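How a Robot Hand Learns to Hold Things

Written for young readers by Njoroge Mwaipopo, leader of the Saturday robot club

Pick up a pencil. Now put it down and pick it up again, but very slowly. Look at your fingers. Which finger moves first? How hard do you press?

Most of us never think about this. When you were a baby you practiced holding things for many months, and now your hand does the work without asking you. A robot has no such practice. Somebody must build its hand, and somebody must show it what to do.

In our club we are doing both. The club meets on Saturday in the upstairs room of the Sawatzky Library. The children are between nine and twelve years old. Our project has the name Pukent. One of the girls made up this word and the others liked how it sounds, so it stayed.

What is a gripper?

The hand of a robot is often called a gripper. It does not need to look like your hand. Many grippers have only two fingers, and we call these fingers jaws. The jaws come together to hold a thing, and they go apart to let it go.

Try to be a gripper yourself. Use only your thumb and your first finger, and keep them straight. Can you pick up a spoon? Can you pick up a coin that is lying flat on the table? The coin is much harder. A robot has the same trouble.

Arms that move together

Behind the jaws there are arms. They are joined to each other at places called pivots. A pivot is a point where a part can turn. A pair of scissors has one pivot, in the middle. Your elbow is a kind of pivot also.

When several arms are joined with pivots, we call it a linkage. If you move one arm of a linkage, the other arms must move too. In this way one small motion can close both jaws at the same time.

You can make a linkage at home. Take two strips of thick paper, put one across the other and push a paper fastener through the middle. Open and close the strips at one end. What happens at the other end? If you add two more strips, you will have a longer linkage, and it will reach out when you squeeze it. The children in our club made many of these before they touched any real gripper, and a few of them were longer than the table!

Why do we hold the gripper in our own hand?

Our gripper is not on a robot. A person carries it. We use it like kitchen tongs, and a camera looks at what the jaws are doing. The pictures from the camera are saved, and later a computer can study them.

Think of how you learned to tie your shoes. Maybe somebody explained it with words, but it was much better when they tied the shoe slowly and you looked. The computer learns in a similar way. We do the task again and again, and it looks for what is the same each time. One time of doing the task, from start to end, is called a demonstration.
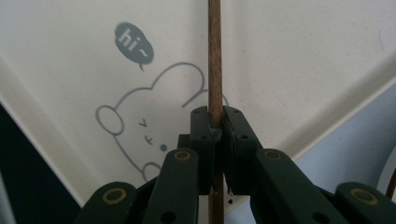 One demonstration is not enough. If we always did the task in exactly the same way, the computer would know only that way. So we change small things. We come from the left or from the right. We put the thing we are holding in another place. We go a little faster, then slower. Up to now the club has saved 246 demonstrations, and we would like to have many more before the spring.

Not too hard, not too soft

How strong should a gripper squeeze? This depends on what it holds. A thin stick of wood can slip if the jaws are too loose. It can break if they press too much. A stone will not break, but it is heavy. A ripe tomato — well, we did try a tomato, and after that we cleaned the table.

The thing that stops an object from slipping is called friction. Rub your palm on a smooth window, then rub it on a carpet. The carpet pulls at your skin more. It has more friction. People who build grippers often put something soft or a little sticky on the inside of the jaws. Then the jaws can hold well and do not need to press so hard.

Here is a test for you. Put a dry rubber band around each of two fingers and lift a pencil with them. Then take the rubber bands off and lift it again. Which time was easier?

Mistakes are also useful

Sometimes a child drops the stick in the middle of a demonstration. In the first weeks the children wanted to erase all of these. We do not erase them now. We put them in a separate folder and write one line about what went wrong. "I closed too early." "My arm was tired." "I was looking at Bullska." (Bullska is the library cat, and it is true that she is difficult to ignore.)

When we read these lines together, we find things to repair. Several children wrote that the gripper felt heavy, so now each child works for 8 minutes and then gives it to the next one. The child who is resting writes in the notebook.

The Trernomeck day

In November our club will go to the Trernomeck, which is a meeting for school and library robot clubs. Every club brings one task and shows it on a real robot arm. Our task is to take a thin stick, hold it straight up, and place it in a cup of sand. It sounds easy. You can do it with your eyes closed, I think. For the robot it is many small steps: find the stick, open the jaws, come near, close, lift, turn, find the cup, go down, open.

We have two tries on that day. If the first one fails, the children may look at the pictures, talk together and choose a different starting place for the second.

Words to remember

Gripper: the part of a robot that holds things.
Jaws: the fingers of a gripper.
Pivot: a point where a part can turn.
Linkage: arms joined by pivots, so that they move together.
Friction: what stops things from slipping.
Demonstration: doing a task one time to show how it is done.

Something to try with a friend

Sit back to back. One of you is the robot and has a pencil and an empty cup on the floor. The other one gives the instructions. The robot must do only what it hears and nothing more. If you say "pick it up," the robot should ask you: pick up what, and with which hand? Change places when the pencil is in the cup.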